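Card Making Evening Class, Handout 4: Stamping a Sentiment and Placing It Well
Tutor: Liviu Bucur
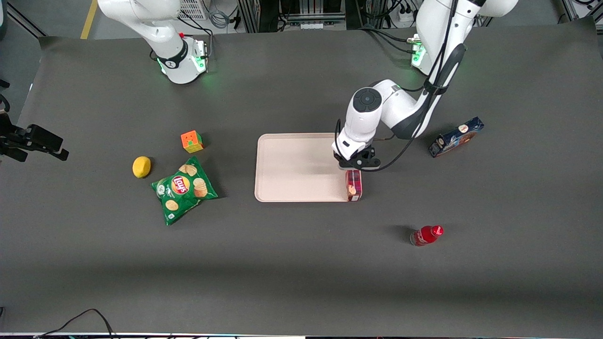

A tray on a cloth-covered work surface.

Welcome back, everyone, and thank you for all the lovely cards you brought in to show me! I passed them along every table and I could happily have spent the whole evening on them. This week we are slowing down and giving our attention to the words, which so often get added in a hurry at the very end, when we are tired and the tea has gone cold.

1. Choosing the words first

I know it feels backward, but try picking your sentiment before you pick your paper. A long line of verse wants a calm background and plenty of room, while a short "thinking of you" can sit on top of almost anything (even that very busy floral paper some of you bought on Friday). Read the words out loud once. If you would feel silly saying them to the person, choose something else.

2. Inking and pressing

Tap the pad onto the stamp, several light taps, and tilt it toward the lamp to see that the ink is even. Then set it straight down, press with flat fingers, and lift straight up. No rocking, please – rocking is what gives you that fuzzy ghost line around the letters. Clear stamps straight out of the package can be a bit slick, so rub them gently with a soft eraser first. The Kinoshita pads we have in class are quite juicy, and you will need less than you expect.

Let the ink dry before you color anywhere near it. I have smeared more birthdays than I care to remember.

3. Where to put it

Most of us go straight for the middle, and there is nothing wrong with the middle. Do try these as well:

Low and to the right, with the main picture above and to the left.
On a narrow strip of plain card, glued across the front so that it runs off one side.
Inside only, leaving the front with no words at all.

Cut your strip a little longer than you need and trim it after gluing. Radu Jitaru, who taught this class before me, used to write his sentiment on scrap paper and slide it around the card for ages before he committed, and I still do the same.

4. For practice at home

Make one card three ways, using the same words each time and changing only the placement. Plain copy paper is fine for this. Bring all three, including the one you don't like, as that is usually the one we learn the most from.

Supplies: black ink, an acrylic block, scrap card, a soft eraser and a ruler. The Wistik sampler sheet has 40 short sentiments on it and will last you well past May. If you can't find one, borrow mine.

Next time: simple embossing. Please wear sleeves you can push up.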